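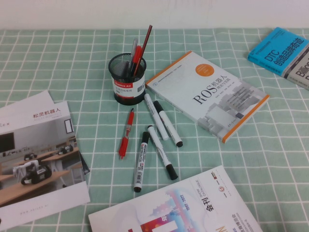
Home Essays Letters Archive About Contact

In praise of the proper letter

My aunt Joyce Kariuki wrote to me every month for eight years, and I wrote back perhaps one month in three, and I'm still ashamed of it. I came across her letters again on Monday while looking for a gas bill, and of course the gas bill was forgotten and so was lunch, and by the time I looked up it was gone four and the kitchen floor was covered in envelopes.

What struck me, reading them in one go, was how little happens in them. She tells me about the bus. She tells me that the plums were poor and that the man next door has bought a very loud strimmer. One whole side of paper is given over to a coat she didn't buy. I have had 1,996 emails this year, according to the little number in the corner of my screen (I do mean to clear them), and I couldn't tell you what a single one of them said, but I could tell you the colour of that coat. It was mustard.

I think we've got into the way of believing that you need news before you can get in touch with someone. A text has to be for something, even if it's only to say you're running late. A letter is a much roomier thing. You sit down with nothing to say and by the second page you've found it, usually in the middle of a sentence about something else, and there it is in ink and you can't very well take it out again.

My friend Brock Dhillon disagrees with me about all of this, and has done so at length over several suppers. He says letters are slow, that stamps cost the earth, and that I only like them because I have nice handwriting. The part about the stamps I'll give him. But he kept the one I sent when his father died, folded up inside his road atlas, and I happen to know that because I borrowed the atlas.

So I would like to ask something modest of you. Pick one person, ideally somebody who isn't expecting it, and write them a page. Six hundred words is plenty, and half that will do if your wrist aches as mine does. Don't make a rough copy first. Tell them what you had for tea and what the weather is up to, cross things out where you need to, and then get it into the post before you have time to read it through and lose your nerve.

I've started one to Joyce's daughter, whom I haven't seen since the wedding in July, and so far it's mostly about plums.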